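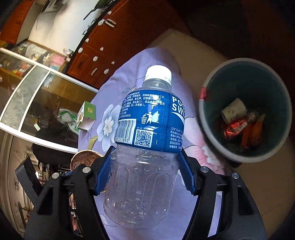

White cap, blue label, nothing left to drink.

1/ The council wants us to believe Grolach's new deposit scheme will get 92 per cent of drinks bottles back. I've read the leaflet twice and I still can't find where that number comes from.

2/ Grolach had a go at this before, with the machine outside Breathnach. It was out of order for most of June. Idrisa Rashidi asked for the repair records and got a link to the same leaflet.

3/ The trial they keep quoting had 3000 households in it, all of whom signed up. People who sign up to a recycling trial recycle. I'd like to see it tried on my stairwell.

4/ Then there's the "reuse at home" page. Cut up old fabric for produce bags, it says, and save on plastic. A bit of flowery cloth is nice to have, but what has it got to do with bottles? 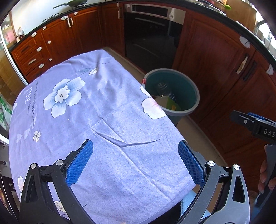
5/ My other gripe is the sorting rules. Bottles go in one bag, cloth in another, and cloth only if it's "plain and unmarked" - Bontu Workneh rang to check and was told yes, really. So something lavender with pale flowers and lettering down the side is out, is it? Most of what people want rid of has a pattern on it.

6/ Ritu Tiwari says give it a year. Fine. But the contract runs for 7, and I can't see a break clause anywhere.

7/ Public meeting is at 4 in the library. I'll be asking about the 92. Will post whatever they say, if they say anything.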